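Chapter 4
Before You Touch the Arm: Setting Up a Practice Bench

When I started teaching skills labs at Flondton, I was given a key, a cupboard and a list of students, and the cupboard was full of arms. Arms in boxes, arms in pillowcases, one arm wrapped in a beach towel (I still have the towel). I'd trained on real people and on oranges, in that order of enthusiasm, and I had no idea what to do with a rubber limb beyond putting it on a table and hoping for the best. My first class went badly. The arm rolled. A student chased it with her elbow while holding a capped needle, and the rest of the group laughed so hard we had to stop for tea.

So this chapter comes before the chapters on palpation, cannulation and dressings, even though I know you'd all like to skip to the good stuff. Please don't! We're going to talk about the bench, the arm, how the arm is held, and where your bits and pieces go. You won't learn a single clinical skill in the next few pages. You will learn how to stop fighting your own equipment, and I'd argue that's half of what goes wrong in week one.

What you should be able to do by the end of this chapter

Set up a practice bench at a height that suits you and your partner.
Choose a way of supporting a limb model for the skill you're about to practise.
Lay out a tray so you can find things without looking up from your work.
Clean, dry and store a silicone skin so that it's still usable next semester.

Key terms: limb phantom, support, nub, working side, clean side, bloom.

4.1 What we mean by a phantom

A phantom, in our sense, is a stand-in for a part of the body. Physicists use the word for blocks and cylinders they scan to check their machines. Nurses and paramedics tend to say "the arm" or "the trainer", and a first-year once told me very seriously that she'd left her arm on the bus. I'll use phantom and arm interchangeably and you'll cope.

Phantoms differ in how much of a body they bother to be. Some have veins you can fill, some have bones you can feel, and some are just a shape with a decent skin on it. Don't sneer at the plain ones. For learning where to put your hands, how hard to press and how to work around a curve, a plain shape is excellent, and you can hand it to a roomful of beginners without wincing at the price. Our Toprak arms are plain, and they've outlasted two of the fancy ones.

Silicone has its own habits. It grips dry gloves and slides under wet ones. It picks up lint from anything woven. It stains if you leave ink on it overnight, so if you must draw on it, use the washable markers from the front desk and wipe them off before you go home. After a few months some skins develop a whitish haze we call bloom, and it washes off with warm water and mild soap.

4.2 The bench

Bench height is where I nag the most. Stand with your shoulders dropped and your elbows bent, and have your partner look at you from the side. Your hands should land on the top of the arm without you hunching or hoisting your shoulders up round your ears. If you're tall, use the bench risers. If you're short, lower the bench, and don't stand on the rubbish bin (yes, I've seen it, and yes, it tipped).

Clear the bench completely before you start. Water bottles, phones, keys and the muffin all go on the shelf by the door. Wipe the surface and let it dry. Then decide which side is your working side, where your dominant hand will be, and which is your clean side, where unopened things live. Say it out loud to your partner. It feels silly and it saves a surprising amount of reaching across one another.

Light matters more than people expect. Ceiling lights throw your own shadow over your hands, so bring the lamp in from the side opposite your working hand. Pale silicone is shiny when it's wet and it'll glare at you if the lamp's too close.

4.3 Holding the arm still

Back to my rolling arm. A real patient has a shoulder at the other end of things, and a phantom doesn't, so something else has to do the shoulder's job. You can use a rolled towel on either side, and for dressings that's plenty. For anything where you push, pull or pinch, the towels creep. My colleague Han-gyeol Son spent most of one June trying out ways of holding a limb up off the bench, and the notes he left in our Tratero folder are still the best thing I've read on the subject. His rule is to support the thick end firmly and leave the narrow end as free as the skill allows.
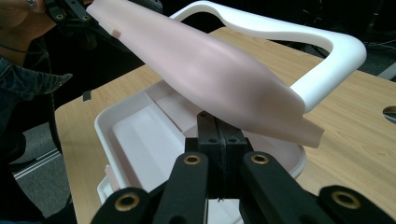

Lifting a limb up changes how you work underneath it, and people forget to plan for that. You need space for the hand that steadies from below, and you need to know what you'll knock if the limb dips. I like the arrangement with the thick end gripped in a black holder and the limb reaching out on a diagonal, with a shallow white tray on the table beneath it. The tray has partitions inside, so small things stay in their own compartments when someone bumps the bench. Check the shape of the limb before you settle on an angle, too: there's a bulge through the middle like a muscle belly, then a taper to a flatter end, and a light touch on one part won't feel the same on the other. Run your hand along the whole length with your eyes shut before you begin.

Once your arm is up, give it the nudge test. Press down gently with two fingers near the free end and let go. If the holder shifts, tighten it. If the bench shifts, call me over.

4.4 Laying out your tray

Order your tray by when you'll reach for things, first item closest to your working hand. Keep one compartment empty for rubbish that isn't sharp. Sharps go in the sharps container and nowhere else, even the blunt practice ones, even for a second.

4.5 Packing up

Leave yourself 17 minutes at the end. I've timed this with a lot of groups and that's what it takes. Wash the skin, pat it dry with a lint-free cloth, dust it lightly with cornflour if it feels tacky, and lay it flat in its box. Don't fold it and don't stack another arm on top. Write any nicks or tears in the bench book, with your initials.

Try it before the next chapter

With a partner, set up a bench from bare to ready, then pack it down again. Swap roles and have your partner change one thing about the height or the angle without telling you. Write a few lines on what felt different in your shoulders and wrists, and bring them along to the palpation lab.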